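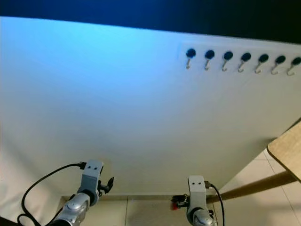 Celtitz to Open Home Goods Store in Fornanthorpe in June

FORNANTHORPE – Celtitz, the household storage retailer, today announced that it will open a new store in Fornanthorpe in June. The 2,000-square-foot shop will be the company's fifth location and will carry 603 products for kitchens, closets and entryways, including hooks, shelving and the full Bostonico line of storage jars.

The store will open daily at 9 a.m. Customers may also collect online orders at the front counter.

"We are pleased to serve Fornanthorpe households close to home," the company said in a statement.

Hiring for sales and stockroom positions is under way. Applications are accepted through the Celtitz website.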